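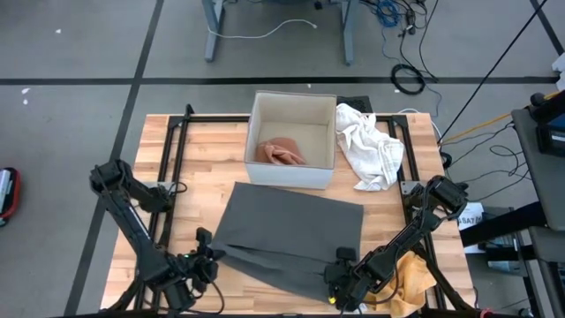 Let the small hotels stay small

There is a particular sort of pleasure in arriving at a hotel where the person who takes your bag also knows what time the bakery shuts. I had it at the Fisach, a house of 8 rooms above the harbour, and I have been boring my friends with it ever since.

Olga Barroso ran the place for years and has now sold it to Wunberg, who plan to join it to the building next door and end up with 96 rooms. I don't blame her one bit (have you ever tried mending an old roof?), but I do feel sad — and a little cross, if I'm allowed to be.
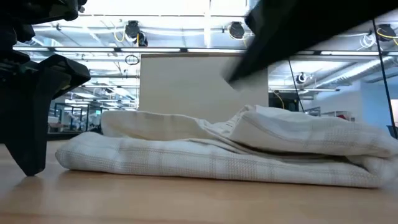 Lumanlan, January

I came back to see it before the builders start. Breakfast was still two boiled eggs and that dark fig jam, and Teodoro Belmonte was still at the desk at half past six, arguing cheerfully with the ferry office on a guest's behalf. A big hotel can buy better beds and a warmer pool, and I do love a warm pool! But I can't see how anyone gives 500 guests a week that kind of attention.

So my plea to the new owners is a modest one. Keep the old house as it is, with its own door and its own breakfast, and build whatever you like beyond the garden wall. I would gladly pay more for it, and I suspect plenty of others would too.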